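Shares: 25 | Comments: 5

Ticket log: small-office network drops out for a few minutes, comes back by itself

Status: solved, I think
Posted August 13, 2026 by Ivar Rønning

Hello everyone, and thank you again for all the kind replies to my first post. I promised I'd write up the whole story once I had it figured out, so get yourself a cup of something, because I do go on a bit.

To recap for anyone new: we would lose the shared drive, the printers and the phones all together, wait a few minutes, and then everything came back as if nothing had happened. No warning, no pattern I could see. The log on the Geseo router had 1,347 lines in it for a single morning, and most of them were the same complaint about a duplicate address (I had been scrolling right past those, I'm sorry to say).

What I tried first, in order:

- Restarted the router. Fine until lunch, then the same thing.
- Updated the router firmware. No change.
- Swapped the cable from the router to the switch for a new one. No change, but the old one had a broken clip, so I was glad to be rid of it.
- Turned off the guest wireless. This got me a few grumpy messages and no improvement.
- Called the internet provider, who were very sweet about it and found nothing wrong on the line.

After that I left a ping running to the file server from my own desk and another one to the router. When the next drop came, both stopped at the same moment, so the outside line was off the hook and I could stop bothering those nice people.
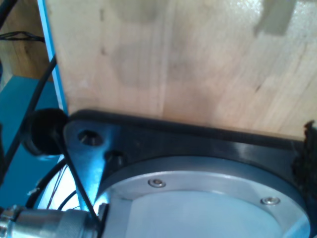
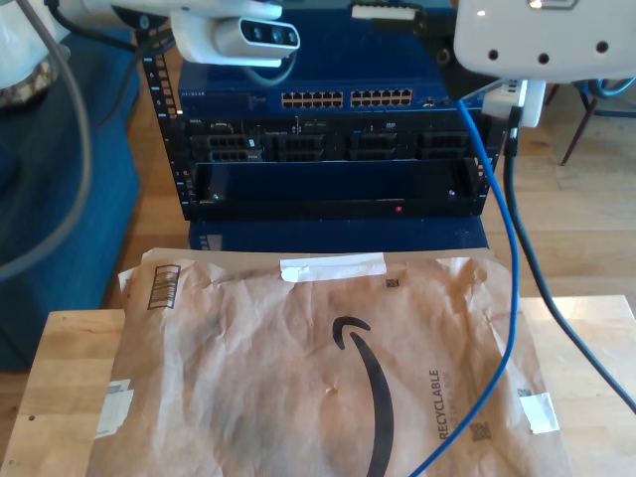
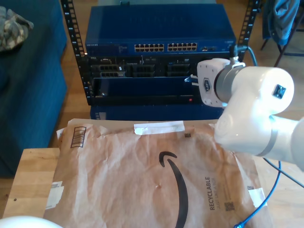 So, back to those duplicate address messages. Somebody on the Plillelov forum told me to write down the hardware address from each warning, and I wish I'd done it a week sooner! There were only ever two of them. One was the router. The other belonged to an old wireless extender in the Vutville office, which we reach over a bridged link, and which had been reset to its factory settings at some point in the spring. From the factory it wants to be the very same address as our router. Whenever it woke up and announced itself, half the machines believed it and sent everything there, and then the router would speak up again and they'd all drift back.

The fix was almost embarrassing. I unplugged the extender, cleared the address tables, and put the ping back on. It ran the rest of the day with 869 replies in my last little window and not one missed. I've since given the extender its own address, written it on a piece of tape, and stuck the tape to the underside where I will surely forget to look.

If you have the same trouble, please read the dull lines in your log before you buy anything. I had a new router in my shopping cart, and I'd gotten as far as typing in the card number.

I'll leave the ticket open through the end of August in case it comes back.

Comments

patchpanel_pat: Same story at our place, only it was a label printer. Took me a month, so you did well.

GretaM: What did you use to clear the tables on the desktops? Just a reboot?

Ivar Rønning: Yes, Greta, a plain reboot for the desktops. The phones I unplugged and plugged in again, one by one, which was a nice walk.

lowtide: You can set aside an address for the extender in the router too, and then a reset won't bite quite so hard. It will still come up on the factory one first though.

GretaM: Thank you both, trying it tonight.

Related tickets

Phones register but no sound on one side
Shared drive slow only in the mornings
Geseo router forgets its time zone after a restart
Rønning: moving a small office to new addresses, part one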